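Resealing Joints in Exposed-Aggregate Concrete Paving 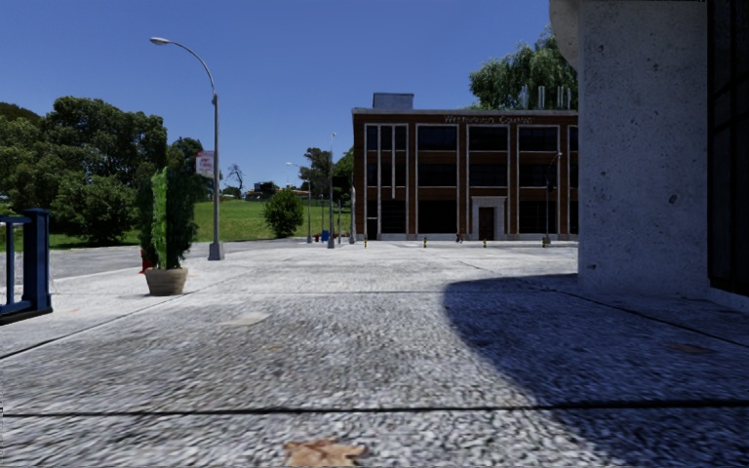 Joint sealant in outdoor concrete paving has a limited service life, and on exposed-aggregate slabs it usually fails at the bond line before the sealant itself wears out. This guide covers removal and replacement of a cold-applied sealant in joints between 3/8 inch and 3/4 inch wide. It does not cover expansion joints at building walls, or joints under vehicle traffic. Exposed aggregate is harder to seal than troweled concrete because the joint edge is irregular. On a speckled gray and white surface of this type, where the joints read as dark lines, a smear of sealant on the pale stone is hard to remove and easy to see, so masking is part of the job. Sort the joints by exposure before ordering material. Slabs in full sun and slabs in building shadow on the same plaza move by different amounts over a day, and they reach working temperature at different hours.

Materials and tools

Self-leveling polyurethane sealant for slopes under 1 percent, non-sag grade for anything steeper
Closed-cell backer rod, 25 percent larger in diameter than the joint width
Primer, if called for by the sealant maker
Oscillating tool or joint saw with a dust shroud
Wire brush, sized to the joint
Oil-free compressed air or a shop vacuum
Masking tape, 2 inch, rated for rough surfaces
Bulk gun or cartridge gun
Dry silica sand, fine grade (optional)
Safety glasses, gloves, and a respirator rated for silica dust

Estimating quantity

Sealant volume in cubic inches is joint width times sealant depth times length, all in inches. One US gallon is 231 cubic inches. A standard 29-ounce cartridge holds a little over 52 cubic inches.

Worked case: the courtyard job at Granum had 1736 feet of joint, 1/2 inch wide, sealed to a depth of 1/4 inch. That is 20,832 inches of length and 2604 cubic inches of sealant, or 11.3 gallons. With a 10 percent waste allowance the order came to 12.4 gallons, rounded up to 13. Use 15 percent if the edges are badly spalled.

Step 1. Remove the old sealant

Cut along both joint faces with the oscillating tool and pull the sealant out in strips. Pull the old backer rod as well. If it has stuck to the slab, cut it into short lengths and lift it with a hook. Do not leave pieces in the bottom of the joint, where they hold water and make the new rod sit high.

If the old material is hot-applied asphalt, stop and check compatibility. Most polyurethanes will not bond over asphalt residue, and the joint faces must be sawn back to clean concrete, typically 1/16 inch per side.

Step 2. Clean the faces

Wire-brush both faces to the full sealant depth. Blow or vacuum the joint from the high end to the low end, then repeat. Leaves and organic matter packed into the joint leave a fine film that air alone will not remove – brush a second time after the first pass with air.

Wipe a short length with a clean dry rag. If the rag comes up gray, clean again.

Step 3. Check moisture and temperature

The concrete must be dry to the touch and dry inside the joint. Tape a square of clear plastic over the joint, seal all four edges, and leave it for two hours. Condensation under the plastic means the slab is too wet to seal.

Slab temperature should be between 40 and 90 degrees F. Measure the slab and not the air. In September on the Verkari test slabs, shaded concrete was still below 50 degrees at 9 a.m. while the sunlit slabs had already passed 65. Sealing near the middle of the daily temperature range puts the joint close to its average width, and the sealant then works equally in both directions.

Step 4. Set the backer rod

Push the rod in with a roller or a blunt gauge set to the required depth. Do not use a screwdriver. A punctured closed-cell rod releases gas and causes bubbles in the sealant. Do not stretch the rod.

Target depths from the slab surface to the top of the rod, with the sealant finished 1/8 inch below the surface:

3/8 inch joint: 3/8 inch
1/2 inch joint: 3/8 inch
3/4 inch joint: 1/2 inch

Step 5. Mask and prime

Set the tape 1/16 inch back from the edge and press it down between the stones with a stiff brush. On coarse aggregate the tape will bridge gaps regardless. Where a gap is wider than 1/4 inch, add a short second piece.

Brush primer on the faces only, and keep it off the rod. Observe the open time on the can. Primer left past its open time has to be abraded and reapplied.

Step 6. Gun the sealant

Fill from the bottom up, with the nozzle touching the rod, at a steady rate. Tool non-sag material with light pressure to a slightly concave profile. Self-leveling material needs no tooling, but run a thin rod through it once to release trapped air.

Pull the tape before the sealant skins, at a low angle away from the joint. If sand is wanted to dull the finish, scatter it at this point, lightly.

Step 7. Cure and inspect

Keep foot traffic off for 24 hours, or 48 below 50 degrees F. After 21 days, press the sealant near each face with a thumb. Any visible gap at the bond line is a failure. Cut out at least 6 inches past it on each side and repeat from Step 2.

Sealant lots should be logged by joint run. The Batia log sheet has a column for this; on the Győri sheet, use the remarks field.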